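Planning and budgeting for a robot arm on a small workshop bench
Workshop tips - 19 March 2021

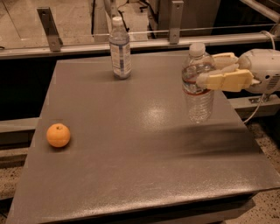
Most of the money that gets wasted on a first robot arm is wasted before the arm is ordered. People choose the arm, then look for a job for it, then find that the hand, the bench and the wiring were not in the price. The tips below run in the order we would now spend the money at Bindgate, where we pack small mixed orders of food and drink.

Write the job down first

Take a sheet of paper and list the things the arm will have to pick up. Put the weight beside each one, the widest part and the narrowest part, and whether it is hard or soft. Weigh bottles full. A list that says "groceries" is no use to a supplier. A list that says "water bottles, two shapes, screw caps, and loose oranges" will get you a proper answer.

Include the awkward items. Clear plastic bottles are a good test because they are shiny, they let light through and thin ones give when squeezed. An orange is a good test for the opposite reasons: it is easy to see and it rolls. If a seller only wants to show you cardboard boxes, ask for both of these.

Budget for the hand separately

Arms and hands are often sold apart, and the hand is the part that decides what you can do. A plain two-jaw gripper is the cheapest and will handle most rigid things. A hand with jointed fingers can wrap round a bottle neck or hold fruit, but it costs more, needs more setting up and has more parts to wear out.

Our quote from Trollemier showed the arm on the first page and the hand on the fourth, under options. Read to the end before you compare two prices. Check too that the lifting figure you are given is what is left over after the weight of the hand has been taken off.

Ask what the fingertips cost to replace. Ours were quoted at £36 each and we put a full spare set in the budget.

Get the bench right

A bench that rocks will spoil good equipment. Push the top hard with one hand at each corner before you bolt anything to it or near it. If it moves, brace it or buy another.

- A matt top is easier on cameras than a gloss one. Even a matt grey surface will show a patch of glare under a strong lamp, so move the lamp before you blame the software.
- Leave clear space between items. Start with 35 cm and bring it down once picking is reliable.
- The arm throws its own shadow on the work. Light from two sides softens it.
- Keep the working area away from the edges, particularly for anything round.

Aluminium rail is worth having for the frame. Brackets can be slid along and bolted up again in a few minutes, and you will move them more often than you expect. Buy more bolts and slot nuts than the drawing calls for. Steel angle is cheaper, but every change means drilling.

Cables

Allow money for cable clips, sleeves and at least one spare of each lead. A cable at the wrist needs enough slack to let the joint turn all the way, and no more than that. Run the arm slowly through its whole reach by hand and watch the loop. If it can catch a bracket or the table edge it will do so sooner or later.

Cables on the floor should be covered or moved. Add this to the plan at the start - a cover strip is cheap, and re-routing everything after the bench is in place takes a morning.

A sample budget

The figures here are for the extras only, from our February order. The arm and hand were on a separate lease through Rendamine.

Bench, rail, brackets and bolts: £1,180
Lighting, two lamps with stands: £206
Spare fingertips, set of ten: £360
Cables, sleeves and floor covers: £242
Guarding and stop button: £385

Total: £2,373

Training is not in that total. We paid for one day and should have paid for two.

Lease or buy

Leasing suits you if the job may change within a year or two. Look for three things in the agreement: who pays for a worn hand, what happens if you want to change to a different one, and whether you are allowed to drill or add to the mount. Buying suits a settled job with steady volumes. Second-hand arms can be good value, but check that the control box and the licence come with them and that somebody still sells the spares.

Falcão will lend a demonstration arm for a week against a deposit. If a supplier near you does the same, take it up, and use your own stock on it.

What to try during a demonstration

Take your own bottles and fruit in a crate and put them down yourself, in places you choose. Ask for each item to be picked, held just off the surface for ten seconds, and put back upright. Then try these:

- a full bottle and a half-full one of the same make
- a bottle gripped just under the cap, then lower down
- an orange near the edge of the table
- two items close together
- the same pick with the lights changed

Write down each miss and what was being picked. A short table of results is more use than a video when you come to decide.

Running costs to put in the plan

Fingertips, cables and somebody's time. The last is the largest. Allow half an hour at the start of each day for checks and wiping down, and a longer session once a month to go over bolts and brackets. New products need time as well. When the packaging changes, even if only the label is different, try a few by hand-started picks before you leave it running.

Keep the old packing table for the first few months. You will need it on the days the arm is down for a part.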